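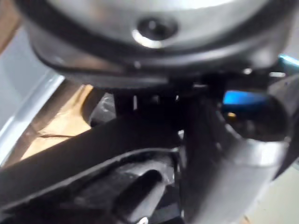 A close look at the gripper, with the silver dome just above the fingers.

Home | About | Shop Notes | Archive | Contact

November 22, 2019
Posted by the author of Shop Notes

So I finally sat down with the budget for the second arm, a pot of coffee, and every receipt I could dig out of the desk drawer, and I thought I'd write it all down while it's fresh. A few of you asked back in May how much a setup like ours costs once you get past the arm itself, and I promised a proper answer and then got busy (sorry!).

The big number first. I have $2672 set aside for everything that isn't the arm. That sounded like plenty when I first wrote it on the whiteboard, and then I started listing what we'd need and it shrank in a hurry. Grippers, spare fingers, a wrist camera, cables, a decent power supply, bins, a mat for the table, and all those little brackets that seem cheap until you've ordered them for the third time.

For the gripper I've gone back and forth between the Pleltik and the Trondier. The Trondier is the nicer piece of hardware, no question, and I'd love to own one someday. But the Pleltik fingers come off with a couple of screws, and a spare pair is $136, and I know myself well enough to know I'll be buying spares. I'm leaning Pleltik, and I've put two pairs in the plan.
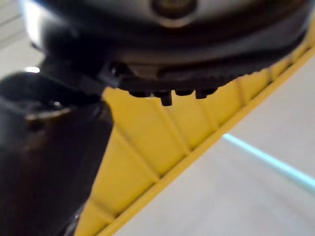 Then there are the bins, which I badly underbudgeted last time. I figured a bin was a bin! But the ribs and the rim make a real difference to how you come in with the gripper, and I'd much sooner pay a bit more and get the same model every time than go through the teaching all over again when a new batch shows up with a slightly different shape. Drosside sells them at $18 each and they stack nicely, so that's a line I'm happy with.

Cables I'm buying from Bennani again. They're a little slow to ship (order early if you go that way), but the connectors are snug and I like that they answer the phone.

The last thing I added was $90 for what I've labeled "oops." My first budget had no such line and I spent the whole spring borrowing from the camera money to cover screws and tape and one very silly wrong adapter. If it's still there at the end I'll put it toward better lights, which I've wanted for ages.

I still have to decide whether the new table comes out of this pot or next year's. If you've bought a heavy one secondhand and were glad of it, leave me a comment, and tell me how you got it through the door.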